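FOR IMMEDIATE RELEASE
17/02/2019

Zurkisley Opens Bainbridge Bench Room -- Butcher-Block Worktables Now Made to Order

BAINBRIDGE -- Zurkisley, the small shop known locally for cutting boards and kitchen counters, is now taking orders for full size worktables. Same butcher-block tops as the counters. Heavier, longer, built for people who work standing up all day.

The new line is called Wanness. First tables went out in December, to a bakery and two repair shops. Orders from the general public open today.

Wanness tops are made from narrow strips of light wood, glued side by side and sanded flat. Colors run from pale cream to tan to light brown in the same top, and some boards carry darker streaks. Zurkisley does not stain them out. Customers who want one even color should say so when ordering and the shop will sort the strips by hand, which adds 15 days to the wait.

"People kept asking could they have the counter but as a table," said Janelle Cruzado, owner. "We said no for a long time. Didn't have the floor space. Now we do."

The floor space is the former Lirus print works, a ground floor unit with a concrete floor and a wide loading door. Zurkisley took the lease last year and moved the glue-up and finishing work over first. The bench room is the front half. Visitors can lean on a top, scratch it, set something heavy on it and see what happens. 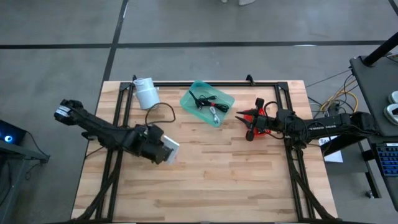

Each top is finished in plain oil, two coats, and goes out with a small can for touch-ups. Oil every few months, more if the room is dry. Marks and shallow dents can be sanded out at home with a medium paper and then a fine one, going with the strips. Do not leave wet rags on it overnight. Do not drag metal.

Clamps, rails and other fittings can be screwed right into the wood. The shop will pre-drill for customers who send a drawing with thier order, no charge for up to 29 holes. Beyond that it's quoted.

"I would rather drill it here than have someone split a strip in the garage," said Yao-tsung Tsai, who runs the finishing side. "Send the drawing. A pencil drawing is fine, just put the numbers on it."

Legs are sold separately. Folding legs not available, the tops are too heavy for them. Customers with their own base can order the top alone, but measure twice please -- returns on cut tops are not accepted.

A deposit of $200 holds a place in line. The shop has wood on hand for more than 200 tops and does not expect a shortage this spring. Local delivery is to the ground floor only. Stairs by arrangment, ask first.

The cutting boards and counters carry on as before, at the same prices. Offcuts from the Wanness tops will be sold by the box at the front desk, good for trivets, small shelves, kids projects. Cash or card.

The bench room is open mornings, afternoons by appointment. Parking at the side, not in front of the loading door.

Press contact: Janelle Cruzado, Zurkisley, Bainbridge. Samples of the wood available to press on request.

###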